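Speaker notes: Planning motions inside a bin, with the cables included
Cinus project, afternoon session, Dundwood meeting

Slide 1. Title
Say good afternoon and wait until the door is closed. Say that I will speak about software only. If people want to hear about the gripper design, they can find me in the break.

Slide 2. What we wanted
We started with a planner that was good on an open table. The arm went from A to B, the path was smooth, everybody was happy. Then the parts moved into a bin with steep walls and the same planner became very nervous. Many plans failed, and the ones which succeeded made strange wide turns with the elbow. Tell the elbow story only if there is time.

Slide 3. Layers
Go slowly here, last time I was too fast.
The task layer chooses which part and which grasp. The path planner searches in joint space. Under this we have the controller, running at 500 Hz, and it accepts only small corrections from the layer above. The important point is who is allowed to say no. In the first version every layer could refuse and none of them told the reason. Now a refusal carries a short code, and the task layer reads it before it tries again.

Slide 4. Collision model
Show the two meshes side by side. The fine mesh of the bin comes from the drawing. The rough one is made of 3 convex pieces per wall and it is what we use during search. The fine mesh is for the last check only.
Say clearly: the rough mesh steals space at the corners. For parts lying in a corner we switch to the fine one early and accept the longer planning time.

Slide 5. Cables
This is the main slide. The robot model from the supplier has no cables. Our first model had one fat cylinder around the forearm, and this made almost every grasp near a wall impossible. The present model, which we call Dirnska inside the team, is a chain of spheres. Their positions depend on the wrist angles, and we fitted them by hand from measurements in many poses. It is not physics. The cable does not swing in our model, so we keep the wrist slow while it is below the rim.
Somebody will ask why not simulate the cable properly. Answer: we tried, the planning time was too long for us, and the result depended on a stiffness value that we could not measure well.

Slide 6. Results
We logged 236 planning requests with the old model and replayed the same requests with the new one. Of these, 52 changed from "no path" to a valid path. Do not say "success rate", because replay is only planning and no part was picked. A small number became worse, all of them with the wrist turned near its limit. Be open about this.

Slide 7. Perception, short
Shiny metal gives holes in the depth data. We fill the bin floor from the known model and trust the camera only for the parts. Limit: if the bin has moved, the filled floor is wrong. Mention the Ásgeirsdóttir filter for the edges and say that the settings are in the handout.

Slide 8. Last slide, leave it on during questions
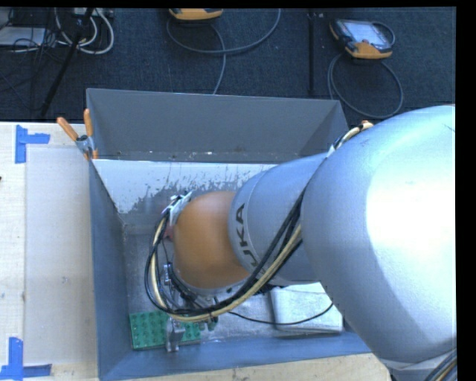
Cable clearance is what I want them to remember, so I come back to it before I take questions. Point first to the wide loop around the orange wrist. It dips on the side of the gripper, and the old cylinder had to be as thick as this loop along the whole forearm. With the spheres, only the wrist part is thick. Then point to the green plate near the corner, a good case for explaining the early switch to the fine mesh from slide 4. If they ask about the bin pose, show the two clamps with orange handles on the rim: the planner treats the bin as fixed to the table, and a bin that is free to slide is future work. Thank the audience, and repeat each question into the microphone before I answer.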